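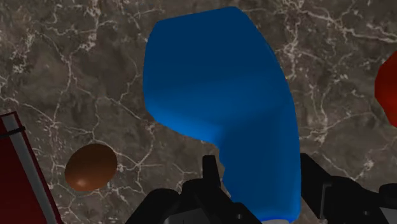 21 May 2021

Notes from the rules session, plus what I changed afterward. Yuto ran the first half, Isamu joined for the scoring part. I'm writing it up now while I still have the whiteboard next to me. Corrections go under the line at the bottom, please don't edit in the middle.

Purpose: we have a set of simulated grasping episodes in the Eneo store and three people scoring them three slightly different ways. Before Plostar sees any numbers we need one written rule set for how an episode is set up, when it counts, and what gets logged. The last draft was from the Cáceres visit and half of it assumed the old renderer.

State of the store as of this morning: 1,815 episodes recorded, 659 with a score attached. The rest are unscored, which is fine. What is not fine is that the 659 were scored under two versions of the rules and the version was not saved with the score. Yuto thinks he can split them by commit. I think we should rescore. Left open, see below.

Setup rules

S1. One target per episode, named in the episode header before the run starts. Naming it afterward from whatever the arm picked up is not allowed. We did this in the early batches and it makes the success rate meaningless.

S2. Target is named by object ID, with a color and shape phrase as a second field for the human scorer. "Blue one" is enough if there is only one blue thing on the surface. The phrase must not claim what the object is if the asset has no clear identity. Several of our smooth blobby assets get called bottle by one scorer and bag by another, then people argue about whether it was picked up "the right way." Use color and shape and stop there.

S3. Distractors stay in. Isamu wanted a clean-surface condition as the default. Agreed to keep it as a separate condition with its own tag, never mixed into the main table.

S4. Surface texture is part of the condition. The veined marble gave the segmentation more trouble than the plain gray in Yuto's test, mostly thin false edges along the light veins. I don't want anyone swapping the surface between runs to make a batch pass. If the surface changes, new batch number.

S5. Seeds. Save the placement seed and the lighting seed separately. Up to now one number drove both, so you couldn't hold the objects still and vary the light. Fixed in my branch, not merged.

S6. Objects may be partly outside the wrist camera view at the start. They may not be partly inside each other. The overlap check runs at spawn only, and Yuto found one case where two items settled into each other after the physics started. Add a second check after settling. Settling time is 10 steps for now, probably too short for the rounder assets, which keep rocking.

Approach and contact rules

A1. "At target" means both fingers are on opposite sides of the object in the plane of the grasp. Wrist view alone does not decide it. From a steep overhead angle a finger can look like it is right beside something and be well above it. We all got this wrong at least once when we scored the same stills independently this morning. The scorer must open the side view or the depth channel before marking contact.

A2. Contact is taken from the contact log. Never from the picture. If the log is missing, contact is "unknown" and the episode cannot be a success.

A3. Touching a distractor is logged as a touch. It is a failure only if the distractor moves more than the limit in the config. Isamu argued for any touch being a failure, on the grounds that on a real bench you don't want the hand brushing things. I see the point but the policy would never get through a crowded layout, and we'd learn nothing about grasping. Compromise: report touches in their own column, next to success, same table, same font size. Prolletti's people hid theirs in an appendix and we complained about it, so we can't do the same.

A4. Finger force limit stays on in simulation. It was turned off in the debug profile and somebody (me) ran a scored batch with the debug profile. Batch withdrawn. The runner now refuses to write a score if the profile name is debug.

A5. No finger may pass through the surface. Sounds obvious. The solver lets it happen at high approach speed for a step or two and then pushes it back out, so you don't see it at playback speed. Add penetration depth to the log and fail the episode above the config limit.

Success rules

R1. Lift, hold, no drop. Height and hold time come from the config and are printed in the header of every results file. No verbal agreements on these.

R2. The hold clock starts when the object clears the surface, not when the fingers close. Yuto's scorer used finger close. Mine used clearance. That alone accounts for most of the disagreement we had in the pilot.

R3. Wrong object lifted is a failure, with its own code. Do not fold it into "no grasp." For anything small and smooth sitting close to the target this is the error we most want to see.

R4. Two objects lifted together is a failure even if one is the target. Same code as R3 for now. Isamu wants it split. Will split if we see more than 13 of them, otherwise it's a code nobody uses.

R5. Simulator crash or physics blowup is "void." Void episodes are listed, with seed, and the count goes in the report. They are not quietly rerun. If you rerun, the rerun is a new episode with a pointer to the void one.

Scoring practice

Two scorers on each episode that the automatic scorer flags as unclear. They score separately and don't talk first. If they disagree a third person looks, and the disagreement stays on record even after it is settled. Please write one line on why. "Looked fine" doesn't help the next person.

Scorer should not know which policy produced the episode. The current file names have the policy in them. Yuto will write a small script that hands out shuffled names and keeps the key somewhere we don't open until the end. Until that is in, no scoring of the new batch. I know this holds up Isamu.

Don't score from the wrist view only (A1 again, but it applies to everything). The hand covers a lot of what matters and the fingers are dark, so gaps between finger and object are hard to read.

Stop for the day when you start guessing. The pilot shows agreement falling off in the later part of each long session. I did not work out exactly where.

What goes in the report

Every number labeled as simulation. In the table heading, on the plots, in the caption. Plostar has asked twice if the rates "carry over" to the real cell and the answer for now is that we haven't measured it. I don't want a chart going around without the word simulated on it. Same with stills: rendered pictures get the word rendered in the caption. With the marble and the soft lighting they can pass for the real thing at thumbnail size, and a customer deck is mostly thumbnails.

Object list with asset version. Two of the assets were rescaled in May and have the same name as before. Old grasps on those two are not comparable.

Gripper model and finger geometry version. The stepped finger mesh and the simplified collision mesh are different shapes, so say which was used for contact. Currently contact uses the simplified one. Isamu tried the full mesh and it ran too slow to be practical for a whole batch, but he got different contact points on curved objects. Worth a small side run, same seeds, both meshes.

Real cell

Out of scope for this rule set, but Isamu asked that we write down that nothing here replaces the cell procedure. Agreed. A policy that passes in simulation goes to the cell at reduced speed with a person on the enable switch, under the existing risk assessment, and the assessment gets looked at again if the object set changes. The force limit in the sim config is a number for comparing runs. It is not a safety limit and should not be copied over into the cell controller. I've renamed the config field so that it's harder to mix up: it was max_force, now it is sim_grip_limit.

Open

- Rescore the 659 or split by commit. Yuto to try the split on a small sample and compare against a blind rescore. If they don't match, rescore everything.
- Settling time, see S6. Need a stop condition based on speed instead of a fixed step count.
- Limit for distractor motion. We picked a number by eye. It should depend on object size, or at least we should say that it doesn't.
- Is a target that is partly out of view at the start a separate condition? Isamu yes, me no, Yuto wasn't sure.
- Who signs off on a rule change after the batch has started? Proposal: no changes mid-batch at all. A rule bug means the batch is finished under the old rule, with a note, and the next one uses the new rule.

Done after the meeting

Merged the profile check (A4). Added rule version to the score file, so from now on every score carries it. Scores without a version are rejected at load, and that breaks Yuto's plotting notebook. Told him. Rule set is saved in the repo as version 2, the Cáceres draft is version 1 and stays there read only.

Started the post-settle overlap check. It fires on nearly every layout with the round items, so the tolerance is wrong or the collision shapes are bigger than the visible ones. Haven't looked yet.

----

YT: R2, my scorer used finger close only in the first pilot batch. Second batch used clearance already. Doesn't change the rule.

IF: A3, fine with the column. Please also log which distractor, ID is enough.

YT: Shuffle script is in the tools folder. Key file is not in the repo, ask me.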